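Chapter 5
Keeping Stock in a Small Household Goods Shop

In the last chapter we looked at how a shop decides what to buy. Now we come to a question which sounds easier: what does the shop have? The owner of a small shop will often answer at once, from memory, and the answer will often be wrong. In this chapter you will learn how stock is counted, how it is written down, and what to do when the written number and the counted number do not agree.

We will follow one shop through the whole chapter. It is called Hastik, and it stands in the old market street of Stirnum. It sells bowls, jars, brushes, cloths and other small things for the kitchen and the bath. The owner, Ferdinand Auer, took over the business from his aunt, together with her stock book, in which she wrote everything by hand. He still uses the same book, but he has added a second column, and we shall see later why this column is so useful.

5.1 The stock book and the shelf

The stock book tells us what should be in the shop. The shelf tells us what is in the shop. These are two different kinds of knowledge, and a good part of this chapter is about the distance between them.

At the end of January, the book at Hastik showed 2,486 pieces. The count, which took two evenings, gave 2,396 pieces. The difference is 90 pieces. In the trade such a difference is called shrinkage, although nothing has become smaller. The word covers theft, breakage, mistakes at the till and mistakes in the book itself.

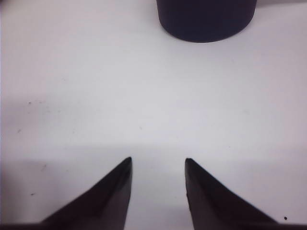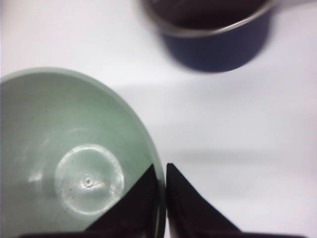

A dark cylindrical object on a pale surface and a green plastic bowl.

Before we speak of theft, we should look at the book. At Hastik a delivery from the wholesaler Henríquez was entered two times, once from the order and once from the delivery note. This one mistake explained 60 of the missing pieces. They were never missing, because they had never come. For this reason many shops have the rule that only the delivery note is entered, and only after the boxes have been opened and checked.

The remaining 30 pieces were harder to explain. Mr Auer found that jars which broke in the shop were swept up and forgotten. He now writes each of them in the second column, under the letter B. Goods which he takes for the window and does not sell afterwards are written there too, under the letter W.

5.2 When to count

A full count is tiring, and for most shops the doors must be closed while it is done. Some shops therefore count one shelf every week, so that after some months each shelf has had its turn. This is called a rolling count. The larger shop Zamgate, which we shall meet in Chapter 6, uses this method and has no full count in the year except the one before the accounts are closed.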